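Stop Tuning the Gripper and Go Look at Your Table

I have a theory, and I've bored everyone at work with it, so now it's your turn. Most of the trouble people have with a robot cell has very little to do with the robot. It's the table! It's where you put the parts down, and how the cables run, and whether the thing you're working on sat in the same spot yesterday.

We do computer teardown and rebuild at Baltetti, and when I took over the cell in January the log had 1,397 stops in it. I read the whole thing (two evenings, a lot of coffee). The settings had been fiddled with over and over — grip force, approach speed, wrist angle, back to grip force again. Meanwhile the fixture plate was held down with two screws out of four, and one of those turned by hand.

So I tightened it. Then I checked the camera bracket on the wrist, and that one had crept a little too. If the camera moves and you don't redo the calibration, the arm is reaching for a memory module that, as far as the real world is concerned, is somewhere else. No amount of clever software makes me feel better about a loose bracket.

Gunther Hamann, who had the job before me, thinks I'm being unfair. He says a good cell should cope with a bit of slop, and he'd rather spend the money on better vision. Fine, maybe one day. But a hex key is cheap, and I can do the whole round in 49 minutes before the first case goes down — plate screws, bracket, cable slack, fingers wiped, one slow dry run over the open case with my hand near the stop button.

The cable slack is the one I'd fight for. Too tight and it tugs at the joints, too loose and it drags across whatever you've got open on the bench. I move the arm to its farthest reach and look at the loop there, and again with the wrist all the way down. 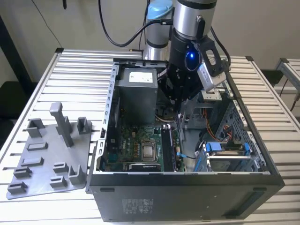

Gunther leaves his loops longer than I do, by the way, and ties them higher up. I tried it his way for a week and went back to mine, but I did keep his habit of marking every screw head with a paint pen, so you can see at a glance if one has turned.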